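4 轮胎、胎压监测与换胎

本章适用于Clalusau双门版及敞篷版，装配Ruterico胎压监测模块的车辆。未装配该模块的车辆请跳过4.2节。阅读本章前，请先确认车辆铭牌上的轮胎规格与车上实际安装的轮胎一致。铭牌位于驾驶员侧门框下部，打开车门后可见。

4.1 检查冷态胎压

冷态指车辆停放三小时以上，或停放后行驶不超过两公里。刚从高速公路下来时测得的数值偏高，不能作为调整依据，也不要在这种状态下放气。

1. 将车停在平整路面，拉起电子驻车制动，关闭点火开关。

2. 旋下气门嘴帽，放在不会滚落的地方。气门嘴帽内有密封圈，丢失后请使用同规格零件更换，不要用金属帽代替。金属帽与气门嘴之间容易发生电化学腐蚀，日后可能拧不下来。

3. 将胎压表垂直压在气门嘴上，读取数值。若听到持续漏气声，说明表头没有压正，取下重新测量。

4. 与门框标签对照。标签分“半载”和“满载”两栏，两人以下且行李厢基本空置时按半载栏执行。

5. 需要时充气或放气，再测一次，然后装回气门嘴帽。

前后轮规格不同，标准胎压也不同，请分别核对。左右同轴两轮的差值不应超过5千帕。

注意：赛道行驶后的胎压调整见第9章。赛道用胎压不得用于公共道路。

4.2 胎压监测系统的学习与复位

更换轮胎、调换轮位或调整胎压之后，系统需要重新学习。学习期间仪表上的胎压数值显示为短横线，属正常现象。

1. 打开点火开关，不启动发动机。

2. 用方向盘左侧滚轮进入“车辆”菜单，选择“轮胎”，再选择“当前轮胎”。

3. 选择夏季胎或冬季胎，并按轮胎侧壁上的标记选择尺寸。尺寸选错时，系统仍能完成学习，但报警门限会不正确。

4. 长按确认键，直到仪表显示“开始学习”。

5. 以高于每小时25公里的速度连续行驶。学习所需时间因路况而异，遇红灯停车会暂停计时，重新起步后自动继续，不必从头操作。

6. 数值出现后，与胎压表读数核对一次。

如果行驶较长时间后仍有一个车轮显示短横线，先确认附近没有强无线电干扰，换一条路再试。仍无显示时，多半是该轮传感器电池耗尽，需由服务点更换。传感器为整体密封件，电池不能单独更换。

提示：车内使用部分无线充电器或行车记录仪时，接收可能受到影响。排查时请先拔下这些设备。

4.3 使用补胎剂

本车不配备备胎。行李厢地板下方的工具盒内装有补胎剂一瓶、电动气泵一台、拖车钩和扳手。补胎剂只能处理胎面上的小穿孔，胎侧破损、轮辋变形或轮胎已在无气状态下行驶过的，一律不得使用。

1. 打开危险报警灯，将车停在远离车流的坚实地面。乘客从远离车流的一侧下车，站到护栏外。

2. 在车后放置三角警示牌。

3. 不要拔出扎入胎面的异物。

4. 用力摇匀补胎剂，将软管旋紧在气泵接口上。

5. 用工具盒内的专用扳手旋出气门芯，放在干净处。用软管将补胎剂全部注入轮胎，再旋回气门芯。

6. 连接气泵，插入12伏插座，启动发动机后充气至标签规定值。气泵连续工作不得超过16分钟，超时会过热损坏。

7. 若在此时间内达不到规定值，表明破损过大。停止操作，联系道路救援。

8. 达到规定值后立即起步，使补胎剂均匀分布，车速不得超过每小时80公里。行驶十分钟后停车复查胎压。

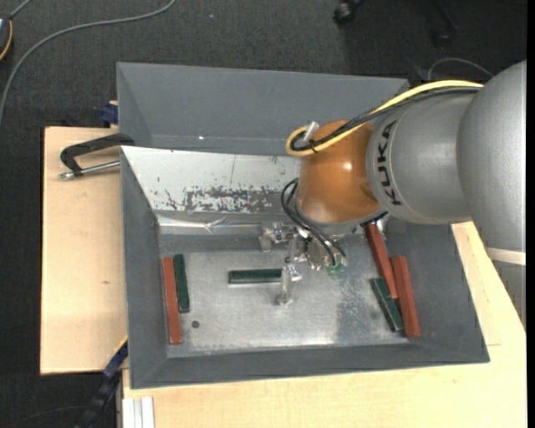
9. 将随瓶附带的限速标签贴在驾驶员视线范围内，不要贴在方向盘中央的气囊盖板上。

警告：补胎剂对皮肤和眼睛有刺激性。接触后用大量清水冲洗，误入眼睛应立即就医。请放在儿童接触不到的地方。

使用过补胎剂的轮胎必须尽快更换，传感器也须由服务点清洗检查。请主动告知维修人员该轮用过补胎剂。洒在地上的补胎剂待其干燥后可像薄膜一样揭掉，趁湿擦拭反而会扩大面积。

4.4 拆装车轮

夏季胎与冬季胎之间的季节更换可由车主自行完成，前提是备有合适的千斤顶和扭力扳手。本车底盘较低，普通随车千斤顶无法使用。Kuninell低位千斤顶可在配件部选购，其托盘带橡胶垫，与门槛下方的顶升点相配。

1. 选择水平坚实的地面。砂石路、草地和夏季发软的沥青路面均不合适。

2. 挂入P挡，拉起驻车制动，在对角车轮的前后各放一块止动楔。

3. 带空气悬架的车辆，在“车辆”菜单内打开“顶升模式”。未打开此模式时，悬架会在顶升过程中自动调平，可能使车辆从千斤顶上滑落。

4. 车轮仍着地时，用扳手将每个螺栓旋松半圈。带防盗螺栓的车轮，先装上防盗套筒。

5. 将千斤顶托盘对准顶升点。顶升点在门槛饰板下方，有三角形标记。托盘顶在饰板或电池护板上会造成损坏，不在保修范围内。

6. 顶起车辆至车轮刚刚离地，旋出最上方的螺栓，换装定位杆，再旋出其余螺栓。陶瓷制动盘的车辆必须使用定位杆，以免轮辋磕碰制动盘边缘。

7. 沿定位杆水平取下车轮，平放于地面，外侧朝上。

8. 清洁轮毂接触面。不要涂抹润滑脂，螺栓螺纹同样保持干燥。

9. 装上新车轮，用手旋入螺栓，取出定位杆，旋入最后一个螺栓。

10. 放下车辆，按对角顺序用扭力扳手拧紧至120牛·米。

11. 行驶50公里后复查扭矩。

12. 关闭顶升模式，按4.2节重新学习。

危险：仅靠千斤顶支撑时，任何情况下都不得将身体的任何部分伸入车下，也不得启动发动机。

4.5 轮胎的存放

拆下的轮胎应标明原来的位置，例如“左前”“右后”，下次装车时旋转方向保持不变。带轮辋的轮胎可叠放或悬挂，不带轮辋的应竖放，每月转动一次。存放处应阴凉、干燥、避光，不得与汽油、润滑油或溶剂放在一起。

轮胎自生产之日起满六年，即使花纹深度足够，也应更换。生产日期见胎侧DOT编码末四位，前两位为周，后两位为年。夏季胎花纹深度低于3毫米、冬季胎低于4毫米时，湿地与雪地性能明显下降，建议提前更换。

4.6 常见提示信息

“轮胎压力过低”：减速，避免急转向和急制动，在最近的安全地点停车，检查四个车轮。

“胎压监测不可用”：系统故障或受到干扰。车辆可以继续行驶，请用胎压表定期检查，并预约服务点。

“请检查轮胎选择”：菜单中的尺寸与系统记录不符，按4.2节第3步重新选择。

故障码274：接收模块通信中断。关闭点火开关，锁车等待五分钟后重试。故障码再次出现时，请将其告知服务点，不要自行断开蓄电池。

轮胎与轮辋的许可组合清单见附录C，由Vondráček服务网络负责更新。清单以外的组合可能影响行驶稳定性及稳定控制系统的工作。

本章修订：5月14日，星期五。编写：Alžběta Šimek。技术审核：Vojtěch Kolář。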